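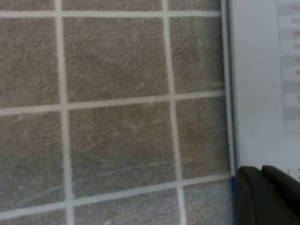
4 min read

January, workshop notes, glaze bench

Kiln was down to touching temperature by 7:30 this morning so I unloaded before coffee, which I always regret (shelf three is heavy and I am not a morning person). This was the second go at the oatmeal glaze, the one we've been calling Trillach, on the Gill clay body. Last time it crawled off every sharp edge and I blamed the clay. I take that back! Same clay, same bisque, and the only thing I changed was sieving the glaze twice and letting it sit overnight before dipping. Hardly any crawling. One small bare patch on the foot of the tall jar, and that's where my thumb was.

Color is still pinker than I want. The Elari batch from the fall had more gray in it and I can't find where I wrote down the iron. It's not in this notebook and it's not on the bucket. If anybody has the old recipe card, please put it back in the tin, even if it's covered in slip.

Mixed a fresh test bucket, 2,000 g dry weight. Weighed the feldspar on the big scale, which came up 404 g heavy because somebody left the scoop sitting in the pan when they zeroed it (me, it was me). Redid it. Wrote the tare on masking tape and stuck it to the scale so I can't do that again, or at least so I'll feel worse about it.

Numbers for the log: the tall jar was 1,477 g out of the bisque and the squat one 1,297 g. I haven't weighed them glazed yet. I want to know how much glaze they're picking up, because the squat one has a lovely fat coat and the tall one looks starved on the shoulder. Dip time was the same, I counted to four out loud both times, but I may count faster when my arm is tired.

Crazing: put both jars in the sink with ink water after lunch. Squat one is clean so far. Tall one has a faint net of lines near the rim, so the fit still isn't right. Next round I'll try a little more silica, in two steps, and run it on small bowls so I'm not burning up the good jars.

Other stuff. The Rarkitz order is still waiting on lids. I threw six, kept four, and two of those have knobs I already dislike. Trim them tomorrow while they're leather hard, and don't forget the plastic tonight!! The back shelf dries much faster than the front one now the heat's on.

Need: cones, wax, new sponge for the blue bucket, masking tape.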